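Root Room: Why Container Size Sets the Pace

The plants at Nadar are started in small cells and moved up twice before they flower. Bimla Vishwakarma, who runs the propagation house there, treats the timing of those two moves as the main control on final size. Light and feed come second.

A root that reaches the wall of a smooth plastic pot turns and follows it. After enough laps the outer layer is a mat, and water runs down the side without wetting the core. Fabric pots behave differently. The tip dries at the wall, stops growing, and side roots form behind it.
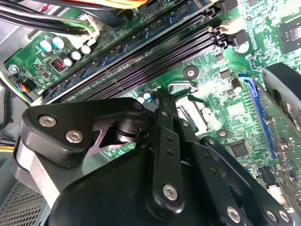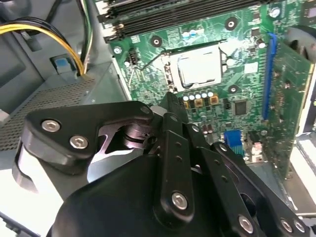

Vishwakarma waits until the root ball holds together when the cell is tipped, then moves the plant the same day. Waiting longer costs growth. Moving too early leaves wet, unused mix around a small root system, and fungus gnats follow.

In February she potted up 182 starts of Coratine, a compact pepper, and 617 of the taller Gretow. The Coratine plants went straight from cell to final pot with no visible penalty. Gretow did not tolerate the shortcut - growth stalled and the lower leaves yellowed.

Her mix is peat, perlite and screened compost, dampened before use. She does not press it down. One slow watering settles it, and the next waits until the pot feels light when lifted.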